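5.2 Pad wear and the slow loss of grip

The most instructive failure in the whole project was also the quietest one. Early in the second block of collection, operators working with the Ruro hand-held gripper began to report that smooth, upright objects were turning in the grasp. The tool closed as commanded, the recorded finger width looked right, and the object still rotated a few degrees on the way up. No alarm was raised, and none could have been, for the tool has no force sensing at the fingertips and judges a grasp by width alone.

We first suspected tracking. The pose estimate from Shehu, our localization package, had drifted on two earlier occasions, and a small error in wrist angle would produce something that looks very much like slip when the trajectory is replayed. We reran the calibration, swapped the mounting plate, and compared replayed poses against a fixed marker board. Everything agreed. That was frustrating for an afternoon and then quite exciting, as it left the contact itself as the only place to look.

The contact surfaces turned out to be in poor shape. The pads on our tool are screwed to the finger assembly and are meant to be replaced, but the build notes gave no service interval, and we had been running the original pair since June. Their front edges had chipped. Small pieces of material had come away from the lower corners, and what remained was no longer a clean line. On a soft or textured object this hardly matters. On a glossy one, where the pad needs all the contact it can get, the loss of even a thin strip along the edge changes the grasp a great deal.

We went back through the wrist-camera footage with this in mind, and it was a delight to find that the evidence had been sitting in plain view. The camera looks straight down the fingers, so the pads appear in almost every image we have ever stored. 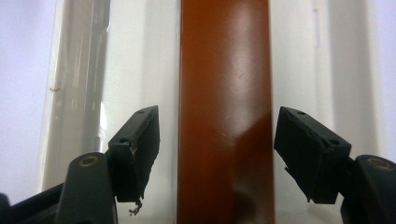 Figure 7. Wrist view with the finger pads on either side of a glossy reddish-brown bar, not touching it. Note the uneven front edge of the left pad, the scrap of debris hanging beneath it, and the jagged protrusion at the lower edge of the right pad.

Two things in Figure 7 deserve comment. The first is the debris. A loose scrap like this one can be drawn between pad and object as the fingers close, and a grasp made over it bears on a small raised spot instead of a flat face. We reproduced the effect on the bench by placing a shaving of pad material on the face of a new pad and closing on a lacquered rod. The rod pivoted around the shaving nearly every time, with a motion very close to the one our operators had described.

The second is the lighting. A strong highlight on an object's surface leaves the object's edges readable while washing out its color, and the segmentation stage handled such images less well than we had hoped. This did not cause the slip, but it hid it. When a glossy object rotates about its long axis its outline barely changes, and our automatic check, which compares outlines before and after the lift, passed many episodes that a person would have rejected at once.

To learn how far the problem reached, Chukwuemeka Mohammed reviewed all 1,385 episodes in the smooth-object subset by hand. Of these, 677 had been recorded after the first operator report, and slip was heavily concentrated in that group. The review also brought out a pattern we had not expected: slip was more common when the object was taken low on the pad, where the damage was worst. Operators who happened to approach a little deeper, bringing the object up against the middle of the pad, had far fewer bad episodes with exactly the same hardware. Several of them had drifted into this habit without being told, which we find a lovely piece of human adaptation — and a real hazard for the data, as a policy trained on it will learn the habit too.

We made 3 changes. Pads are now replaced after 400 grasps, well before we see visible chipping. Each session opens with a short clip of the closed and open fingers against a plain card, which Alent, our episode logger, stores with the session record and compares against a clip of new pads. Finally, the outline check has been joined by a surface check that follows highlights and small marks across the lift. It is slower and it complains too often about transparent objects, but it catches axial rotation, and we would not want to work without it again.

The affected episodes were kept and labeled. We think they are useful in their own right: a grasp that reports success while failing at the contact is common in daily use and rare in published datasets. Trained on the labeled set, our Oven policy learned to regrasp when the object began to turn, something it never did when trained on clean episodes only. We did not plan for this result and do not yet know how well it carries over to other finger shapes. Tests with a wider, softer pad are under way, and the first pair has already begun to show wear at the lower corners.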